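Matériaux et mise en forme
Chapitre 5 : Géométrie et rigidité des pièces à paroi mince
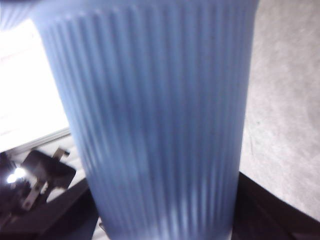

Fig. 5.1. Gobelet en plastique bleu clair, à nervures verticales.

5.1 Position du problème

On appelle paroi mince une paroi dont l'épaisseur est petite devant les autres dimensions de la pièce. Dans l'emballage, l'épaisseur est fixée d'abord par le coût de la matière et par le temps de refroidissement. Le concepteur agit donc surtout sur la forme.

La rigidité en flexion d'une plaque plane s'écrit :
D = E e³ / 12 (1 – ν²)
avec E le module d'Young, e l'épaisseur et ν le coefficient de Poisson. Diviser l'épaisseur par deux revient à diviser D par huit. Ce résultat a été établi au chapitre précédent et on ne le redémontre pas.

5.2 Effet des ondulations

Une paroi ondulée place une partie de la matière loin du plan moyen. Le moment quadratique augmente avec le carré de cette distance, à masse presque égale. L'effet dépend de la direction : la paroi est raidie pour une flexion le long des nervures et reste souple dans l'autre sens. On parle d'orthotropie de forme, à distinguer de l'orthotropie du matériau (bois, composites à fibres).

Ordre de grandeur : pour une ondulation dont l'amplitude vaut deux fois l'épaisseur, D est multiplié par environ 5 dans la direction favorable si l'on retient le coefficient simplifié du cours. Ce coefficient ne vaut pas pour des ondulations très serrées, où il faut revenir au calcul complet de la section.

5.3 Dépouille et démoulage

Une pièce moulée par injection se rétracte sur le noyau en refroidissant. On prévoit une dépouille, c'est-à-dire un angle des parois par rapport à l'axe d'ouverture du moule. Des nervures parallèles à cet axe ne gênent pas l'éjection. Des nervures circonférentielles forment une contre-dépouille et imposent un moule à tiroirs, sauf si la matière est assez souple pour un démoulage en force.

5.4 Étude de cas : l'atelier de Norkberg

Le dossier Jultatell (distribué en TD) concerne un bac de rangement produit à Norkberg. La première version, à parois lisses, flambait au gerbage. On comparera la solution par surépaisseur et la solution par nervurage. La méthode de Hong, donnée en annexe du dossier, est admise pour le calcul de la charge critique.

À préparer pour la séance suivante :
– exercices 2 et 5 de la feuille Foltilham ;
– lecture de l'annexe du dossier, sans la partie sur le fluage.

Calculatrice nécessaire. Le formulaire sera fourni.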